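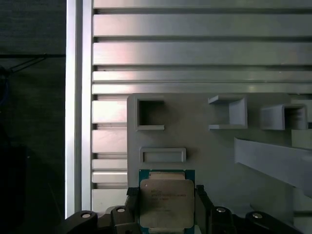
I've had the Leckie kit on my bench since December and I still go and play with it before breakfast, which tells you most of what you need to know! It's a pair of gripper fingers, a wrist camera mount and a set of print-it-yourself fixture files, sold by a tiny outfit called Astuvmont, and it's meant for people like me who want a robot arm to pick up flat, fiddly parts and put them down where they belong.

My test part is a server processor. Big square-shouldered lump, metal lid, thin green edge, and that green edge is all you want the fingers to touch. My old Jumstead fingers were far too round for it and kept riding up over the lid. With these I ran 40 pick-ups in a row one evening and dropped 3, all of them while I was messing with the grip force (my fault, and I'd do it again).

The fixture board took 12 hours to print in plain grey. I love it. The pockets came out clean, it sits nicely on a slotted aluminium table, and when Precious Sarmiento came over from Bredport she had a new layout drawn up before her tea was cold.

Grumbles? The manual is thin, and the section on camera set-up assumes you've done it before. Grip force goes from 0 to 256 and I've yet to find a use for anything in the top half. I'd also like a spare set of screws in the box.

Next up is teaching it to turn a part over between two pockets. So far it mostly throws them at me.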